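3. Collecting Demonstrations on the Toy Kitchen Table

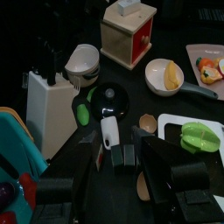

How many demonstrations does a robot need before it can do a kitchen task alone? In our work the number depended on how much the demonstrations differed from each other: 290 consistent ones trained a better policy than a much larger mixed set.

Figure 1. Wrist view from the toy kitchen task set. A white toy jug stands upright between the fingers, with a pot lid, a frying pan and toy food on the table around it.

3.1 Task set

All tasks in this section use the same toy kitchen. We chose toys for practical reasons. They are light, they are cheap to replace, and most of them fit a parallel gripper. They also give a fair amount of clutter in a small area. A single wrist view can hold dishes, food and a pan close together (Figure 1), and the policy has to work out which of these matter for the instruction it was given.

We defined 14 tasks. Nine are single pick-and-place tasks, such as moving a piece of food to the cutting board or setting the jug on the tray. Three involve the drawer of the wooden box, and the last two are longer tasks that join a drawer step to a placing step. Each task has a one-line instruction, a start condition and an end condition. The objects are shuffled by hand before every episode, and the operator is told the task only after the shuffle is finished. In a pilot we did it in the other order, and operators tended to leave a clear path to the target.

3.2 Two ways of showing the task

We compared hand guiding with remote control. In hand guiding, the operator holds the arm above the gripper and moves it through the task while the joints are set to gravity compensation. A thumb switch opens and closes the fingers. In remote control, the operator sits at a second station, moves a small leader arm, and watches the wrist view on a monitor along with a fixed view of the table.

Hand guiding was faster to learn. New operators were producing usable episodes within their first session. Its main weakness was that the operator's hand and sleeve entered the fixed view in many episodes, so that view could not be used for training without masking. Forces on the fingers were also hard to separate from forces applied by the operator, and we dropped the force channel for all hand-guided data.

Remote control took longer to learn but gave cleaner recordings. The operator sees only what the cameras see, so a task that can be finished by remote control can, in principle, be finished from the recorded images. This does not hold for hand guiding, where the operator can lean over and look behind an obstacle. We found this difference to matter most for small objects. The thin edge of the pot lid and the egg-shell halves were both easy to grasp with a hand on the arm and hard to grasp from the monitor.

3.3 Procedure

Episodes were collected at two sites, Derkley and Nunstead, using the same arm model and the same gripper. Wendy Stockdale trained the operators at Derkley and Rogério Vieira trained those at Nunstead. Both worked from one written protocol, which asked operators to approach the target from above where possible, to close the fingers only when the arm had stopped, and to end each episode with the gripper open and clear of the object.

An episode was kept if it met the end condition within 900 control steps. Episodes with a dropped object were kept when the operator recovered without help. We marked these separately so that they could be left out of training. In total we recorded 1,810 episodes that met the end condition, by both methods together. Recording was done with the Zirkska logging tool, which stores joint positions, finger opening and both camera streams on a shared clock.

The sites drifted apart in one respect. Operators at Nunstead began to rotate the wrist before moving toward a handle, while those at Derkley rotated it during the approach. Both satisfy the protocol. A policy trained on the mixed data often stopped short of the jug handle and turned the wrist back and forth. After this was noticed in October, the protocol was changed to ask for rotation first.

3.4 Effect of consistency

To test the effect of this change, we selected the 290 remote-control episodes recorded after it and trained a policy on those alone. We then trained a second policy on the full set, with the same network, input size and number of updates. Both were tested on the same shuffled layouts, using the Whitlock evaluation script to set the order of trials.

The policy trained on the smaller set finished more of the single pick-and-place tasks. Its largest gain was on tasks with the jug and the pan, where the direction of the handle decides the grasp. On the drawer tasks the two policies were close. Most failures there came from the fingers slipping off the small round knob, and neither set contained many slips for the policy to learn a recovery from.

The full set did better in one case. When the target was partly hidden behind another object, the policy trained on all episodes more often moved the gripper to a second position before closing the fingers. We think this comes from the marked recovery episodes, most of which were recorded before the change. Section 4 reports a third training run in which these episodes are added back to the smaller set, and gives results for each task.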